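Sindum profile keeps getting rejected, no reason given

Posted by wotcombe_walker in Dating Sites and Personals

I'm 60, divorced, and I joined Sindum in October after a friend met her partner there. I paid for the full year, £119, and it went through straight away. My profile still isn't live.

Each time I submit it I get the same message: "Your profile does not meet our guidelines. Please edit and resubmit." I've read the guidelines twice. They say no bad language, no nudity, no selling, no contact details. I haven't done any of that.

My text says where I live (Wotcombe), that I walk most mornings, that I used to run a bakery and that I'd like to meet a man of similar age for company to begin with and see how it goes. It also says I can usually be found in Sartori's at eleven with a coffee and the crossword, and that I'm on Zindix if anyone would sooner talk there.

I have tried:

Taking out the word "divorced"
Changing the main photo from me with the dog to me without the dog
Submitting from the laptop instead of the phone

Same message each time. I wrote to support and got an automatic reply. Does a person look at these, and if I can't get it approved can I have the £119 back?

Also, is there a length limit? The box doesn't show one on my phone.

Mirko Fabbri

The Zindix mention is almost certainly what is doing it. Sindum treats the name of any other messaging or dating service as contact details, even if you don't give your username. It's in the longer terms, under the part about messages, and not on the short guidelines page that everyone gets sent to. Take that sentence out completely. Don't write "Zx" or "the other app" either, people try that and it gets flagged as well.

The line about Sartori's could also be a problem. Telling readers a place and a time where they can find you counts as arranging a meeting in public text. Even if it gets through I would leave it out. You're giving a room full of strangers your town, your face and the hour you sit down. Say you like a coffee and the crossword, and keep the name of the café for when you've been writing to somebody for a while.

On length, the limit is 1,000 characters including spaces. On the laptop there's a small counter under the box once you click in it. On the phone there isn't one, and if you go over, it lets you press submit and then sends the same rejection as for everything else. The first time I wrote mine it came out at 1,263 and I spent two evenings changing the wrong things. Paste your text into any word processor and check the count with spaces.

So I would do it in this order. Open the profile on the laptop. Delete the Zindix sentence and the café sentence. Check the count. Save as a draft, log out, log back in and make sure the draft kept your changes - it sometimes goes back to the old version. Then submit once and leave it alone. Every resubmission puts you at the back of the queue, and the check can take up to three days when it goes to a person.

I don't think the photo or "divorced" has anything to do with it. Put the dog back, you'll get more replies.

For the money, look at the date on your receipt email. If you're still inside the cancellation period shown there, you can cancel in writing and ask for a refund. Keep the automatic reply from support, it shows when you contacted them. If you paid by card and hear nothing, ring the card company and ask what they can do.

pennyfarthing_j

agree with the above about the other app. mine was turned down over a link to my choir's page, which I'd have thought was harmless

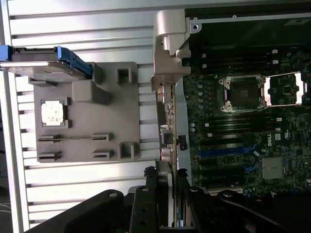

took it out and it was live by teatime. one thing to add, check your headline as well as the main text. it's a separate box and it gets checked separately but the rejection message doesn't tell you which one failed. mine said "ask me about the choir website" and I'd forgotten all about it

and turn off auto renew while you're in there. it's under Account, then Payments, then right at the bottom. you keep the full year you paid for

Tallboy

Never had a profile refused on any of these sites so can't help with that. I would say £119 is a lot when the library has a notice for a Thursday-type social group in most towns and that's free. Are you set on doing it online?

wotcombe_walker

Thank you both. Mirko, mine came to well over the limit when I checked it, so that was wrong too. I've cut the café, Zindix and most of the bakery, and it has gone in from the laptop. The draft did go back to the old version the first time, so I'm glad you mentioned it.

Headline was only "Early riser, Wotcombe" so I've left that as it is. Auto renew is off.

Tallboy, I've been to the group at our library. It was very nice but it was all couples.

Will post again when I hear from them.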